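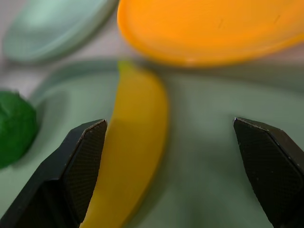 Talk notes: Sorting the table by colour
Sernness hall, February 16, 2005. Keep water within reach.

OPENING
Wait for the chairs to stop scraping. Say hello. Do not do the joke about the bunch of grapes, which died in Durnano in August and should be left to rest.

Start with the banana. It is the one fruit that everybody in the hall will agree about. Ask what colour plate they would put it on at home and let them shout. Most will say white. A few will say they eat it over the sink, and they are my people.

WHY PLATES AT ALL
My kitchen at Lello had one cupboard of crockery, all of it cream, and I lived there for years without once noticing what I was eating off. Then I bought coloured plates in the Buthelezi sale, 80 pence each, and became unbearable. (Pause. If they laugh, carry on. If they don't, carry on faster.)

Main point: matching is a lazy way to tidy, and lazy ways get done. Yellow fruit, yellow plate. Green thing, green plate. No labels or rota needed, and a four-year-old can put you right, loudly.
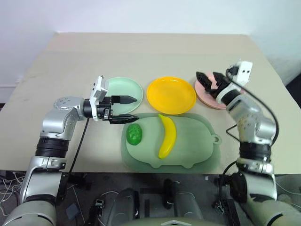 The usual objection comes at this stage, generally from the second row: what about fruit that won't commit? Plums, for instance. A plum can be red, purple or a sort of bruised navy. I say give it the pink plate and move on. Somebody will want to argue for the mint. Let them have one minute by the hall clock.

THE BOARD
Slow down here. People like the board more than they like me. It is pale green and shaped like a simple animal, and I have been offered cow, pig and sheep, all with great confidence. Take three guesses from the floor and confirm none.

Use: things wait on the board until you have decided where they go. Then the board is cleared. If it stays full it has turned into a shelf, and you have enough shelves. 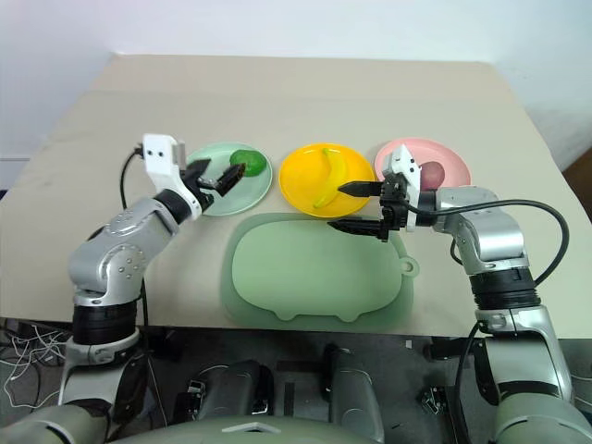 Own up at this point that I broke the rule at Lello for most of a winter. Around 50 rubber bands, a torch and the instructions for a kettle I no longer had. Read the list in a flat voice.

TRY IT (ten minutes)
One table per group. Hand out plates first, fruit second, or the fruit gets eaten. Walk about looking interested. Don't correct anyone's lemons.

QUESTIONS
Dishwasher? Mine go on the top shelf. Does it work with vegetables? Yes, until aubergines.

Finish by 900 words or the tea urn, whichever comes first. Stack the chairs.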